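Recording teleop demos in the Elholm kitchen scene

Last updated in April by Rosimeire Lins

Read this before your first session. It assumes you have Tesetis installed and your two hand controllers paired.

Step 1. Load the scene

Open Tesetis, pick the Elholm apartment and wait for the physics check to finish. Start with both grippers pointing up and the arms apart. If the arms come up crossed, reload; don't try to untangle them by hand.

Step 2. Set your view

Use the head view for moving through the room and the wrist view for grasping. The head view can come up tilted. Level it with the left thumbstick before you drive, or you will steer into the furniture.

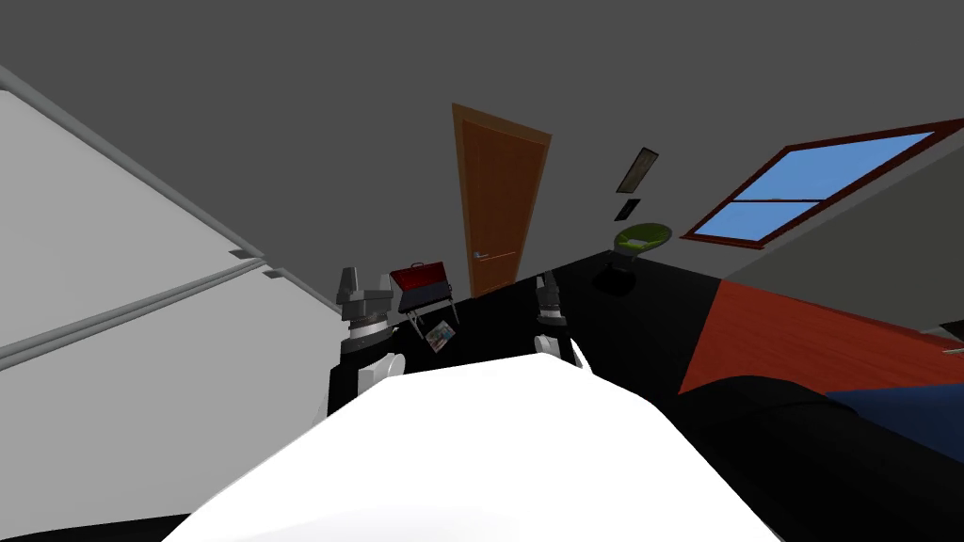 Step 3. Match your hands to the arms

Hold your controllers where the grippers are, then press and hold the clutch. Nothing moves until the clutch is down. Let go any time you need to reposition your own arms. Scale is set to 70 percent, and new operators should leave it there.

Step 4. Grasp the tool

Switch to the wrist view. For a spatula or turner, bring the fingers in on either side of the handle and close slowly. Keep the head of the tool clear of the fingers. Squeeze the trigger all the way and wait a second before you lift.

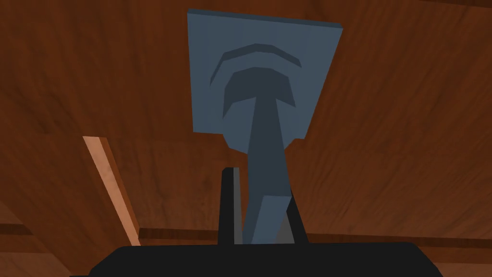
Step 5. Record

Press A to start and A again to stop. Keep each demo to one task. If you drop the tool, stop and mark the take as failed. Don't pick it up and carry on, as the trainer reads the fumble as part of the task.

Step 6. Save and label

Name the take with your initials and the task code. The turner task is 153. We need 6 good takes per operator before Lok-yiu Man runs training on Wednesday.

Trouble with the clutch sticking: restart the controller service, then pair again. If that fails, ask Ismael Camargo.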